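Television Studies: Serial Drama
Week 2 handout: The recap and its uses
Tutor: Daniyal Kazmi

Read this before the seminar and bring a printed copy. Set viewing is the first two episodes of Ekdale. If you have already seen the whole series, please keep later events out of the discussion.

1. What a recap does

The "previously on" segment came before the recap podcast and the recap column, and it is still the cheapest form of the three. An editor picks a handful of shots from earlier episodes and puts them in a new order. The choice tells the viewer which threads are about to matter. In Ekdale, episode two opens with the ferry argument and leaves out the funeral, although the funeral takes up far more of the first episode. Write down what you expected from the episode after seeing that opening.

2. Written and spoken recaps

A written recap usually follows the order of the broadcast. A spoken one wanders. Two hosts will start with the final scene, go back to the cold open, and spend a good while on a minor character they both like. Compare the Truniva column on episode one with the Marnus podcast on the same episode. Both are on the course page. The column runs to 300 words and the podcast is much longer, so don't judge them on coverage.
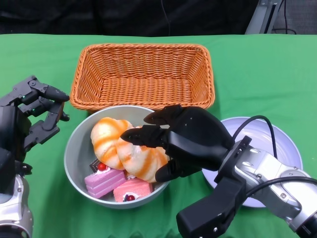 Look at where each one guesses. Theory talk tends to gather around objects and names, and Ekdale gives its audience plenty of both. The surname Jurčo is spoken once in episode one and never explained, yet the podcast hosts return to it again and again. Ask whether the program invites this or whether the weekly gap does the work.

3. Terms

Cold open: the material before the titles.
Bottle episode: an episode kept to few sets and a small cast, often to save money.
Runner: a minor story line that recurs through an episode, often a comic one.
Button: the short beat that closes a scene.

4. Task for the seminar

Write a recap of episode two in 100 words, then a second version for a reader who has not seen episode one. Mark every sentence you had to add or change. We will swap papers in pairs.

The essay list goes up in June. Extensions go through the school office and need a form. The library has 14 copies of the course reader on short loan.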